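We use cookies to remember your settings and to see which pages get read. Accept / Manage choices

Print this page | E-mail this page

Do You Really Need a Label Maker? Sticky Notes, Clear Boxes and Other Storage Advice, Tested

Every February the same storage advice comes back around. Buy matching boxes. Label everything. Your life will be calmer. I've been fixing up other people's pantries and tool benches long enough to doubt most of it, and I've bought plenty of the stuff myself, so take this as one cranky opinion with receipts.

Start with clear plastic boxes. The claim is that you'll see what you have and stop buying doubles. That works for pasta. It does not work for screws, spice packets or batteries, which all turn into one gray lump the moment they're piled three deep. A clear box with a lid is a fine thing, but it still needs a label.

Before you buy any, lay a big sheet of white paper over the table and do your sorting on that. Small parts show up against it, and when you're done you can fold it up and tip the crumbs and sawdust into the trash. 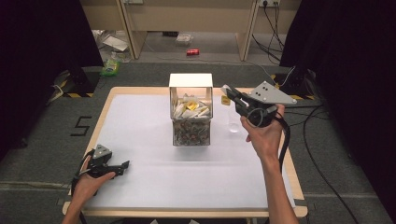

Labels: cheap ones first

The Manolakis label maker gets pushed hard on the home blogs. I used one for a winter. The tape looked sharp for a month, then the corners lifted on anything kept near the stove. A sticky note with clear packing tape over it held up just as well and cost next to nothing.

Try this before spending money:

1. Put a plain sticky note on each box and write what's in it with a pencil.
2. Live with it for two weeks. You will change your mind about half of them.
3. Rewrite the keepers in marker and tape over them, with the tape running past the paper on all sides.
4. Put the label on the front of the box. Lids get swapped.

"Wipe-clean" surfaces

I don't trust this phrase. Restton sells a shelf coating that is supposed to shrug off anything, and my turmeric ring is still there. For a pale countertop or bench, dish soap and warm water does most of what the fancy sprays do. Rinse, then dry with an old T-shirt. Skip the scrub pads that promise not to scratch unless you've tried one in a back corner first.

Baking soda paste is fine for tea stains. Leave it four minutes, not overnight like the magazines say. And please don't mix it with vinegar. You get a nice fizz and then you have salty water.

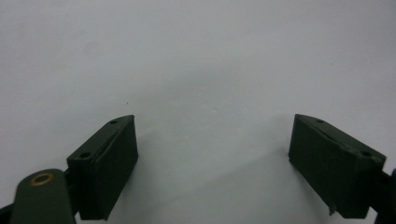 Druvdale Home & Workshop Club - Tips Desk

As for leaving a surface bare, I'll give the tidy crowd that one. A stretch of counter with nothing stored on it gets wiped. A stretch with a toaster, a mail pile and a fruit bowl doesn't. I still wouldn't pay for a "counter reset" course.

Drawer dividers are a maybe. The spring-loaded kind slid around in both drawers I tried, and the Trornanus ones were too tall for a standard kitchen drawer, so measure the inside height and not just the width. Cut-down cereal boxes did the job while I made up my mind. They're still in there.

Reader comments (4)

benchdog79: Agree on the label tape. Mine fell off in the garage the first hot week. Went back to masking tape and a marker.

Pantry_Skeptic: Vinegar and baking soda DOES loosen my drain, sorry. Maybe it's the hot water after, but I'm not stopping.

mudroom: How do you get the packing tape off later? I tried and it took the note with it and left gum all over the lid.

Tips Desk: Hair dryer on low, then a little cooking oil on a rag, then soap. Go easy with the heat on thin plastic.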